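The right arm dropped its status heartbeat 11 times last month, and every time the gripper was within a few inches of an object on the table. I first blamed the position of the arm. At full reach to the left, the wrist pitches down and the camera cable has the least slack, so a strained connector was the obvious suspect.

I swapped the cable for a longer one from Noltier and ran 200 reach cycles with nothing on the table. No faults. Then I put the markers back and had a fault on cycle 28.

The difference was the grasp. With nothing to close on, the fingers reach their commanded width and the current drops. With a marker between them they stall short of it, and my controller kept asking for more until the bus voltage sagged. The wrist module rebooted, came back with its default gains, and the arm lurched toward the last target it had been given. That lurch is the part I care about. A marker is cheap. A hand reaching in to reset one isn't.

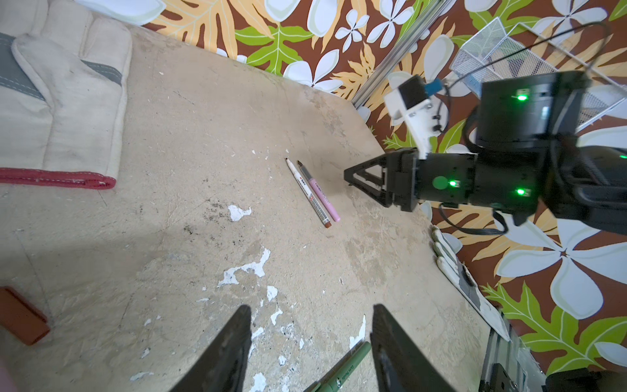
*Last updated: December*

Markers turned out to be a hard case for the old grip settings. The barrels are stiff, so there is very little travel between first contact and full stall. Two lying almost touching are worse: a finger can come down on the neighbor and stall before the grasp even starts.

Changes so far:

- Gripper current is capped in the Guvton driver, with a timeout on any stall.
- A module that reboots now holds torque off until I re-enable it by hand.
- The supply for the right arm is on its own branch.

After that I ran 1,699 grasps without a dropped heartbeat. The log does show two undervoltage warnings, both with the two arms closing at the same moment, and I haven't explained those. The next job is a scope on the left branch. Until then the arms take turns, and I hit the stop before I reach over the table.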